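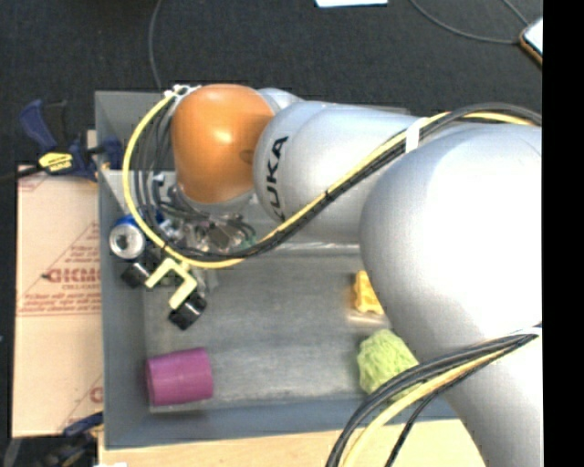
Nerkden rents reusable bins for household and office moves in place of cardboard boxes. The questions on this page cover capacity, billing, packing limits, delivery and returns. Bins are charged per unit and per rental period, and the contents have no bearing on the price. A gray rectangular bin with a small assortment of objects in it, like the one in the photo, is billed at the same rate as one packed to the fill line. Rates for the current season are on the price sheet sent with each quote.

By Hortensia Ríos
October 2025
4 min read

Sizes and limits

What sizes are available?

Two. The Umetti is the standard bin and suits kitchen items, clothing, tools and most household goods. The Dridico is the shallow bin, intended for books, files, records and other dense material. Both have attached lids that fold inward and interlock.

What is the weight limit?

38 pounds per bin for either size. The limit applies to the bin with its contents. Our drivers do not lift filled bins, but the dollies are rated on this figure and the stacking limit below depends on it.

How high can filled bins be stacked?

Four high on a level floor, three high on carpet, and two high in a vehicle unless the stack is strapped. Do not place a Dridico stack on top of an Umetti stack. The footprints differ slightly and the upper bin will sit on the lid instead of the rim.

Can I fill a bin past the line?

No. The lid flaps must meet and interlock without pressure. If a flap bows upward, the load above it is carried by the contents. Claims for damage in overfilled bins are not accepted.

Packing

Do I need paper or bubble wrap?

For glass, ceramics and anything with a finished surface, yes. The bin walls are rigid and do not absorb impact. Use a folded towel or a two-inch layer of crumpled paper at the base, then wrap each item separately. Newsprint transfers ink to unglazed ceramics and light fabrics, so use blank packing paper for these.

How should a partly filled bin be packed?

Fill the empty space with linens or paper so the contents cannot slide. Heavy items go at the base and toward the center. If several bins are less than half full, combine them, provided the combined weight stays under the limit.

What may not be packed?

Fuel, paint, solvents, pool chemicals, pressurized cans, ammunition, live plants in soil, and perishable food. Car batteries are excluded even when drained. Household batteries may be packed if the terminals are taped.

Are the bins waterproof?

They resist light rain during loading. The lid seam is not sealed, and the bins should not be stored outdoors or on a basement floor that takes on water.

Can I write on the bins?

Use the label holder on the short side. Cards are supplied. Marker, packing tape and adhesive labels leave residue that has to be removed with solvent, and a cleaning fee is charged for each affected bin.

Rental period and billing

How long is the rental period?

14 days, counted from the day after delivery. Extensions are sold by the week and must be requested before the period ends. An extension applies to the whole order. If you want to keep only part of it, schedule a partial pickup first.

Is there a minimum or maximum order?

The minimum is 10 bins. Orders over 100 bins are handled as commercial orders and require a site contact at both addresses.

What happens if a bin is lost or broken?

The replacement charge on the price sheet applies. Scuffs and shallow scratches are treated as normal wear. Cracked corners, missing lid flaps and cut hinge pins are not.

Delivery and return

Where do you deliver?

Anywhere within the city limits of Zapata, and along the highway corridor by arrangement. Delivery is to the ground floor or to an elevator lobby. Stairs are quoted separately.

How must bins be returned?

Empty, nested, and with label cards removed. Rinsing is not necessary. Bins that held pet bedding or garden tools should be brushed out.

I left something in a returned bin. Can I get it back?

Bins are checked before washing. Items found are held until the end of the following month, then discarded or donated. Send your order number and a description of the item. Documents and keys can be mailed at your cost.

Are there seasonal restrictions?

In March the wash line is shut down for maintenance, and extensions are limited to one week during that time. Reserve early if your move falls in the same month.

Contact: use the request form or the phone number on your quote | © 2025 Nerkden Bin Rental | Back to top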